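We use cookies to remember your settings on this site. Accept / Manage

Services Marketing, Unit 2: When a Rival Has a Bad Week

Notes by Jamila Howlader, May
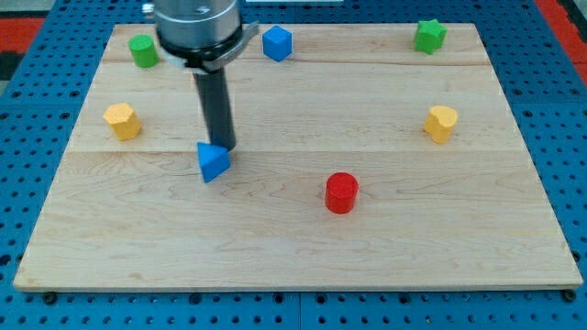 What we're covering

Welcome back! Last session was all about pricing, and I promised you something livelier. So we're doing comparative advertising between airlines, ferry lines and coach companies, and mostly one kind of it: the ad that never names its target but leaves every reader knowing exactly who is meant. I love this topic. It pulls in law, timing, staff morale and plain old manners, and you can argue about it all evening.

Please read the Gotora case before the seminar (it's short, bring the printed sheet). We'll use it from start to finish.

Terms you'll need

Direct comparison: the rival is named, and a claim is made that can be checked. "Our bag allowance is larger than theirs" is a direct comparison if you say whose.

Indirect comparison: the rival isn't named. The reader fills in the blank from the news, a color, a slogan or a turn of phrase.

Opportunistic ad: any ad whose meaning depends on something that has just happened. Take the event away and it's an ordinary slogan, sometimes a pretty dull one!

Category damage: harm that spreads from one company to everybody selling the same thing.

The Gotora case

Gotora and Merner are the two carriers on a busy regional route. Merner cancels its evening departures during a crew dispute, and 120 passengers spend the night in the terminal. Photos go everywhere. By 7 a.m. Gotora has posted a picture of a made-up bed with the line "Our passengers slept at home." No logo but its own, and no mention of Merner.

The response is huge, and for a day the marketing department is thrilled. Then two things happen. Stranded passengers start replying that they don't find it funny. And Gotora's own cabin crew, many of whom have friends at Merner, complain to their managers that the company is making jokes about a labor dispute. Gotora leaves the ad up but cancels the follow-up it had planned.

Miloslav Vrabec has a nice way into this, which I'm borrowing from his guest lecture: ask who the joke lands on. Gotora meant it for Merner's management. A passenger on a terminal floor reads it quite differently, and so does a flight attendant. Three audiences, one line of copy, and the agency (Charvát, in this case) had tested it on none of them.

Look at the timing too. A post that goes out the same morning gets the attention, but it goes out before anyone knows the facts. Suppose the cancellations had been caused by a medical emergency on board. Same bed, same slogan, and a completely different reaction.

And then there's the promise hidden in the copy. "Our passengers slept at home" is a claim about reliability, and people will save it. The next time fog closes the airport, guess which picture comes back around!

A quieter approach

Compare Adard, the coach company on the same route. It said nothing about Merner at all. It added late departures, posted the times and accepted Merner tickets for 2 days. Far fewer people saw that post, but passengers who used the coaches wrote about it for weeks. Is that advertising? I'd say yes, and I'd love to hear from anyone who disagrees.

For the seminar

Write a one-page memo to Gotora's head of marketing, as if it's 6 a.m. and the bed ad is waiting for approval. Recommend running it, changing it or dropping it. Pick one and defend it, please, no sitting on the fence. You'll need 70 marks across the unit for a merit, and the memo counts toward that.

If you change the wording, include your new line in full. Last year's were terrific.

Contact the course office | Copyright Department of Marketing | Back to top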